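Ahornplatte auf blauer Lochplatte: verzieht sich, wie befestigen?
Forum › Holz und Werkstatt › Platten, Leimholz, Oberflächen
Seite 1 von 1

lochraster8
Dienstag, 19:42

Moin,
ich habe eine rechteckige Platte aus hellem Ahorn, aus mehreren Brettern verleimt, als Unterlage für Formklötzchen (Sterne, Zylinder, Sechskantprismen). Sie liegt auf einer blauen Lochplatte, also durchgehendes Rundlochraster. Die Lochplatte ist verschraubt, die Holzplatte liegt lose auf.

Seit August steht sie an einer Ecke um 2 mm hoch, gemessen mit Haarlineal und Fühlerlehre. Für normale Ablage wäre das egal. Bei aufrecht stehenden Klötzchen merkt man es, besonders bei schmaler Standfläche.

Fragen:
1. Von unten festschrauben oder lose lassen?
2. Nachhobeln oder warten, bis sich das Holz an die Raumfeuchte angepasst hat?

Oberfläche ist bisher unbehandelt.

leimfuge
Dienstag, 20:15

Zu 1: Nicht starr verschrauben. Ahorn arbeitet quer zur Faser, die Lochplatte nicht. Langlöcher quer zur Faser, Unterlegscheibe, Schraube handfest. In der Mitte ein Festpunkt, sonst überall Spiel.

Zu 2: Wie liegen die Jahrringe in den einzelnen Brettern? Wenn alle rechten Seiten oben sind, addiert sich die Schüsselung. Eine hochstehende Ecke klingt für mich aber nach Verdrehung, und die bekommst du mit Abwarten nicht weg.

lochraster8
Dienstag, 20:51

Zur Jahrringlage kann ich wenig sagen, das Stirnholz ist gefast und fein geschliffen. Auf der Fläche ist die Maserung wellig, im vorderen Bereich stellenweise regelrecht verwirbelt. Die Fugen sind kaum zu sehen, man erkennt sie vor allem daran, dass die Zeichnung dort wechselt.
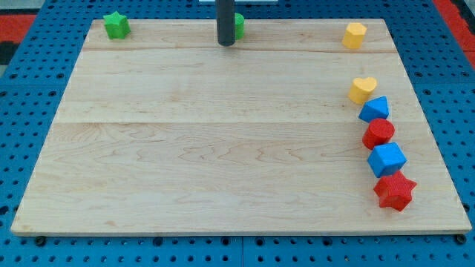
Die Platte kam von Skikilent, Zuschnitt nach Maß, Bestellposition 1127. Zur Holzfeuchte stand nichts auf dem Lieferschein. Ausgepackt habe ich sie sofort und ohne Stapelleisten flach abgelegt, im Nachhinein vermutlich der Fehler.

spannzange_sued
Dienstag, 21:07

Flach auf eine geschlossene Unterlage gelegt, trocknet nur die Oberseite. Auf der Lochplatte ist das etwas besser, aber nicht viel: Der Luftaustausch durch die Löcher ist ohne Abstand nach unten gering. Leg sie eine Woche auf vier gleich dicke Leisten, dann neu messen. Vorher würde ich keinen Hobel ansetzen.

leimfuge
Dienstag, 21:20

Eine Woche ist bei unbehandeltem Ahorn zu kurz. Und verwirbelte Maserung heißt Faserabweichung, da hilft auch gleichmäßige Feuchte nur begrenzt. Ich bleibe bei Verdrehung.

spannzange_sued
Dienstag, 21:34

Faserabweichung in einem Brett macht noch keine verdrehte Platte, die Nachbarbretter halten dagegen. Wir hatten dasselbe bei einer Charge von Plumimell, nach dem Umlagern auf Leisten lag sie wieder plan. Ohne Messwerte vorher und nachher ist das hier Kaffeesatz.

kantenfein
Dienstag, 22:03

Anderer Ansatz: Gegenfläche prüfen. Lochplatten sind selten eben, gerade wenn sie nur am Rand gehalten werden. Holzplatte um 180 Grad drehen. Wandert die hohe Ecke mit, ist es das Holz. Bleibt sie am Ort, ist es die Unterlage.

Zur Oberfläche: Hartwachsöl von Stuneo, zwei dünne Aufträge, beide Seiten gleich. Nur oben geölt gibt den nächsten Verzug. Vorher Körnung 180, feiner nicht, sonst nimmt Ahorn das Öl ungleichmäßig an.

leimfuge
Dienstag, 22:10

Öl feuert Ahorn gelblich an. Wer den hellen Ton behalten will, nimmt Seife oder ein weiß pigmentiertes Öl.

kantenfein
Dienstag, 22:18

Seife auf einer Fläche, über die ständig Klötzchen geschoben werden? Die Fasern stellen sich auf, und man schleift jedes Jahr nach. Pigmentiert ja, Seife nein.

lochraster8
Dienstag, 22:56

Gedreht und gemessen. Die hohe Ecke wandert zum größeren Teil mit, ein Rest bleibt am Ort — beide haben also ihren Anteil. Die Lochplatte unterfüttere ich mit Distanzscheiben. Die Holzplatte kommt auf Leisten, das Hygrometer daneben. Erste Messung nach 96 Stunden, danach wöchentlich. Langlöcher fräse ich erst, wenn sich die Werte nicht mehr ändern. Beim Öl wird es die pigmentierte Variante, beidseitig.

spannzange_sued
Dienstag, 23:02

Leisten bitte direkt übereinander ausrichten, falls du oben beschwerst. Und die Messpunkte auf der Unterseite mit Bleistift markieren.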